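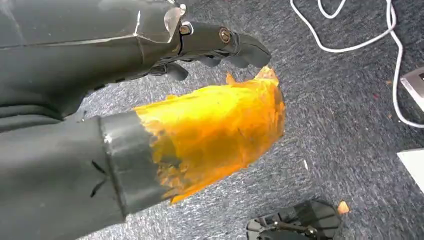
# Idura Hand - hire and purchase

The Idura is our dark grey, five-kilo-class robotic hand, and after a good long while of living with it in our own workshop we're very happy to be offering it to schools, labs and small studios as a complete kit. It suits people who want to practise close work with light, awkward things - thin plastic sheet, taped joins, crumpled film - and who don't have a month to spend on wiring before the fun begins!

We've tried to keep the outside of it friendly to live with. The shell is smooth and matte with faceted panels, the fingertips are rounded and blunt, and the bolts at the finger joints sit out where you can get at them (you'll be grateful for that the first time you want to check one).

## What comes in the kit

- Idura hand and forearm section
- Pultier wrist mount with small camera
- Kustance control software, 3 seats
- Printed set-up guide and 15 practice tasks, graded from easy to quite fiddly

## Prices

Kit purchase: $1,539
Weekly hire: $276, delivery extra

If you hire first and then decide to keep it, we'll take your first week's hire off the purchase price. The offer has been going since February and plenty of people have taken it up, which pleases us no end.

The Tokgöz arm adaptor is sold separately. Please tell us which arm you have when you order - the bolt patterns differ, and we'd much sooner sort that out by email than have you waiting on a second parcel.

Prices current at Monday, July 15, 2019.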